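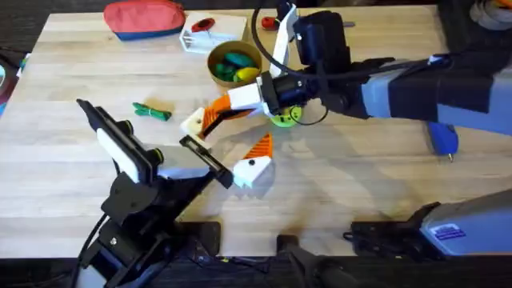
Larkier ribbed pieces - print files and notes

Version 3

Larkier is a small collection of printable pieces in two colors, white and orange. The white portion is a block with straight sides. The orange portion is a wedge with parallel ridges. This README explains what is in the folder, how we print the pieces, and how to write to us if something is not clear.

Contents of the folder

models/ - the shapes, one file for each color portion
print/ - plates already arranged for printing
drawings/ - simple drawings with the sizes written on them
notes/ - our printing notes, in the order we wrote them
CHANGES.txt - what is different from the earlier versions

The file names begin with the color. So "white_block" and "orange_wedge" belong together, and they share the same origin point. If you open both files at the same time they will already be in the correct position. Please do not move them by hand in the slicer, the gap between the colors is small and you will not notice a mistake until much later.

Printing

We use ordinary PLA for both colors. The brand is not important for us, but please take the white and the orange from spools that have been stored in the same way. In one early print the orange had taken moisture from the air and the ridges came out with thin hairs between them. Drying the spool was enough.

Wall lines: 3
Infill: 10 percent for a display print, more if the piece will be handled often
Supports: none under the ridges
Brim: 5 mm, on the white portion only

Turn the wedge so that the ridges point up. When they are placed against the plate the first layer fills the grooves a little, and the edges become soft. Frans Prins tried also to print the wedge standing on its narrow end. It looks nice but it takes a long time, and the ridges break more easily when you clean them. His settings are kept in notes/ for those who want to compare.

Cleaning

Use a soft brush along the ridges, not across. A knife is allowed on the white block, where the faces are flat, but keep it away from the orange side. We do not sand the pieces. Sanding makes the orange pale, and this color does not come back.

Handling and storing

Hold the piece by the white block. The ridges are not very delicate, but skin oil and dust stay in the grooves and are annoying to remove. On the table we lay the pieces directly on the wood. A paper towel under them is fine too - it only leaves fibers sometimes.

Do not leave the pieces in a car or on a window sill in summer. PLA bends quietly and you will see it first at the thin end of the wedge.

Sizes

All sizes in the drawings are in millimeters. If your program asks for the unit, choose millimeters and not inches. We received more than one message about a wedge as large as a chair.

If you scale the models, scale both colors together and keep the three directions equal. Below half size the ridges become too fine for a normal nozzle.

Known problems

The preview in some slicers shows the two portions in one color. This is only the preview, and you can assign the colors again before slicing.

The plate with the file number 275 was saved with an old profile. It prints correctly, but the estimated time is wrong.

The drawings still have the name Drirnham in the corner. It was the working name before March and means the same collection.

People

Shapes and drawings: Szu-yu Chang
Print settings: Frans Prins, Yee-man Chu
Text and corrections: Veikko Saarinen

Use

You may print, change and share the files. Please keep the names above when you share them, and write shortly what you changed. If you find an error in a drawing, send the file name and the line you think is wrong to Veikko. Photos of failed prints are welcome also, especially with the slicer settings next to them.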